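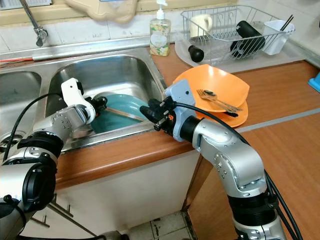
Who is allowed to press the stop button?
Anyone in the room. You don't need training, seniority or a good reason. If you press it and everything was fine, we lose a minute and you get a nod.

Where do I find the rules?
On the Zulorska shared drive, in the folder called Rules. There is also a folder called Rules New, which is older. Benedito Brito has promised to delete it since September.

Do the rules cover kitchen work, or only the bench?
Both. The kitchen pages were added after the bench pages and are longer, on account of water. A plate leaning in a sink basin counts as a live task, and so does a spoon lying across a stacked dish on the counter. Hands stay out until the arms are parked.

What about cables?
Any cable that runs along the outside of an arm gets checked at the start of each shift, through the full bend of every joint. Tug gently. If something comes off in your hand, you tugged correctly and the arm is out of service.

Can the arms handle knives?
No. They can't handle glass either, or anything belonging to somebody's grandmother. Mugs, plates, forks, spoons and chopsticks are fine.

How fast may they move?
Near a person, 12 centimeters per second. It looks painfully slow on screen and quite quick when it's coming toward your elbow.

Who checks the grippers, and how often?
The shift lead, every 1000 cycles. At 3000 the finger pads are replaced, whether or not they look fine. They always look fine.

Is dish soap a hazard?
On a plate, no. On the floor, yes, and also on a gripper pad, where it turns a firm grip into a suggestion. Wipe the pads before you leave the sink.

Do I have to log a dropped fork?
Yes. Form 71, one page. "It fell" is not accepted in the cause box. Neither is "gravity," which has been tried.

Does the Natska site follow the same rules?
Mostly. Natska has its own page on floor markings, and Rangel uses a different lockout tag. If you're visiting, ask for the local sheet at the door.

Can I get an exception?
Write to Benedito with the task, the date and the rule you'd like to bend. Expect a reply within a week, usually a short one.

Last updated Jun 3, 2025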